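Pirmont Institute of Technology
Department of Automation
Module 24: Robots in Assembly and Repair
Handout 9: Notes on the demonstration visit to Clastetholm

Issued 2023-12-15

Purpose of these notes

Students who attended the visit should read this handout alongside their own notes. Students who were absent should read it before the next seminar, as the written exercise draws on it. The visit carries no separate mark.

The host

The Clastetholm workshop is run by Suwannarat, a firm that repairs and refits computer servers. The demonstration was led by Surachet Yimyam, who is responsible for the robot cell known on site as Skavlow. The cell has been in daily use since October. It handles processors, memory modules and coin cells; cables are still fitted by hand.

Points made during the demonstration

Mr Yimyam began with the handling of parts. A server processor has a flat metal lid, and the fingers must hold it by its edges with enough force to prevent slipping but without bending the board beneath the lid. The grip force is set separately for each type of part and is checked at the start of every shift.

He then turned to position. The arm first finds the board, then the socket, and corrects its path twice on the way down. The final approach is slow. Of the 267 processors placed during the trial period, 86 were stopped by the controller before contact and presented again. Mr Yimyam regards these stops as normal working and asked students not to record them as faults.

Placing a processor

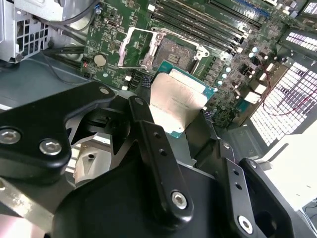
Socket work is the hardest task given to the cell. The pins inside a socket of this kind are fine and easily bent, and a bent pin may mean the loss of the whole board. The load plate must be fully open before the arm moves in. With the plate hinged up and the processor held at an angle just short of the socket, the dense field of pins is exposed, and the memory slots stand close by to the right. Students should consider how little room this leaves for the fingers, and which side of the board offers the safer approach.

Written exercise

In no more than two pages, set out the order of steps for placing a processor, from pick-up to closing the load plate. State at each step what the controller should check and what it should do if the check fails. Sketches may be included and do not count towards the page limit.

Completed work is to be handed in at the department office.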